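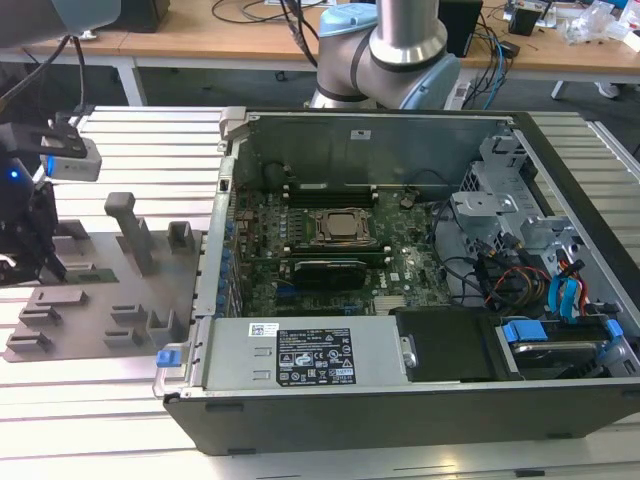
Adding family members as directors

I set up Buzatu for our little family firm in Lestcombe, so these are the steps as I did them. Have your share register handy before you start — you'll want it at step 3.

1. Sign in and open Company, then People.

2. Press Add director. Type the full name exactly as it stands on the official papers, middle names and all (I left one out and had to do the whole form again!).

3. Enter the number of shares held. Ours came to 1,000 altogether, and the percentages must add up to 100 or the Save button stays grey.

Note: a director doesn't have to own any shares. Put 0 and carry on.
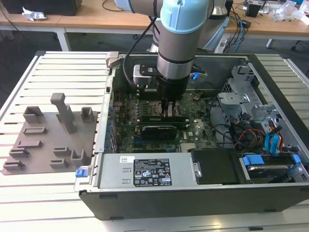

4. Choose the date the appointment begins. I picked the first of June to match our board minutes.

5. Under Signing rights, tick Alone or Jointly. We went for Jointly — my brother and I both sleep better.

6. Press Save, then send the invitation. The link lasts 10 days.

Caution: removing a director also wipes their signing rights straight away, so get any waiting payments approved first.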